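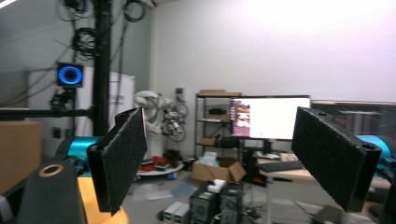 Search this site Go

May
By Ülle Rimkutė

Speaker notes: What we pay for besides the robot

Good morning. I am Ülle, and I make the equipment plan for our lab. Please stop me when I speak too fast.

(Wait for the door.)

First point. The arm has one line in the budget, and everybody looks at that line. I ask you to look at the small lines. Felt for the fingers, cables, poles, shelves, a second computer. Last year our small lines came to 3526 euros. We had planned 2740.

Second point: spare fingers. The felt pads are cheap but the delivery is slow. Jasska needs 90 days, Haddad is quicker and costs more. I order two pairs at once now.

Third point, floor space. Put it in the plan before you sign. A computer standing on the floor is a computer without a desk in the budget — I say this to my own group also.

(Here tell the story of the Tiluna quote. Keep it short.)

Fourth point. Ask if the price includes mounting. With Tiluna it did not, and the fitter was 188 euros extra.

For next year I would like one shared list with Areeba's group, so we buy cables together. Fouzia has the draft. Questions now, or at the coffee.

Comments (3)

Mehwish Minhas: Is the felt glued or screwed in your budget? We pay for glue separately.

Ülle Rimkutė: Glue is under small lines, Mehwish.

Oratile Adams: We also waited long for Jasska. Could you share the list when Fouzia is ready?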